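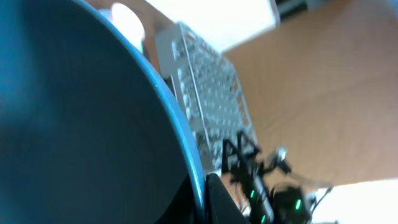 # Skarar 2 Mixing and Serving Bowl

The Skarar 2 is a medium bowl for everyday kitchen use. It's deep enough to mix a batch of muffin batter and plain enough to put on the table. It replaces the first Skarar bowl, which had a narrower base and a sharper rim. The new rim is rolled outward so you can carry the bowl with one hand.

We sell it singly and in pairs. Lids are sold separately and fit this version only. If you have a lid from the first Skarar, it won't seal on this one.

## Specifications

| | |
|---|---|
| Item number | 3,555 |
| Capacity | 900 ml to the fill line |
| Material | Melamine |
| Colors | Blue, sand, dark green |
| Dishwasher | Yes, top rack |
| Microwave | No |
| Oven | No |
| Made in | Sirnby |

## What it's good for

Most people who buy the Skarar use it for rinsing and soaking. Rice, lentils and dried beans can all be washed in it, and the slope of the wall lets you pour off the water slowly while holding the grains back with your hand. It also works for salad for two, cut fruit, or dough that needs an hour under a towel.

It is not meant for hot oil, caramel or anything straight off the stove. Let soup stop steaming before you pour it in. Melamine that gets too hot can go dull and may crack later. 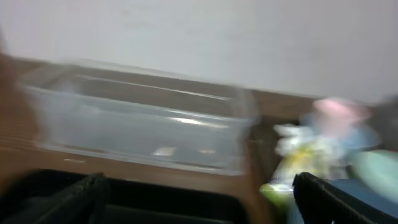 Bowls nest inside each other up to six high. Past that the stack starts to lean, and the bottom one gets hard to pull out. If two bowls stick together, run warm water over the outside of the lower one and twist.

## Cleaning

Wash before first use. Use a soft sponge and regular dish soap. Steel wool and powdered cleanser will scratch the glaze, and scratches hold stains from tomato, turmeric and beet. For a stain that's already there, fill the bowl with warm water and a spoonful of baking soda and leave it overnight. Don't use bleach.

Dry it before you put the lid on for storage.

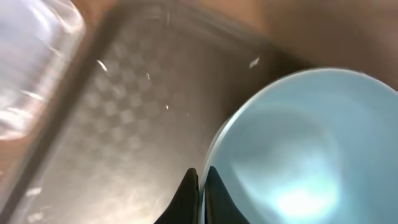 *The rim in blue.*

## Lids and spare parts

- Flat lid, clear, item number 844
- Non-slip base ring, gray, sold in packs of 2
- Replacement label for the underside, free on request

The base ring pushes on by hand. It can go through the dishwasher, but take it off the bowl first or water will sit under it.

## How it compares

The Marchand bowl is wider and shallower, and is the better pick for serving pasta or a large salad. The Sedton is stainless steel and can take boiling water, but it dents if dropped and costs more. The Skarar is the lightest of the three. If you only want one bowl for both prep and table, we'd suggest this one.
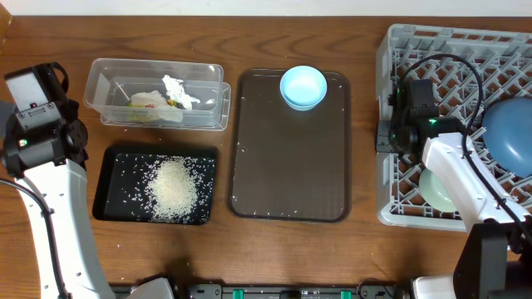
*Reading time: 2 minutes*

## Shipping and returns

Orders placed before noon ship the same day. Single bowls go out in a padded box, pairs are nested with a paper sheet between them. Unused bowls can be sent back within 30 days. If yours arrives chipped, keep the box, send us a photo of the damage and we'll mail a new one.

The sand color is out of stock until April.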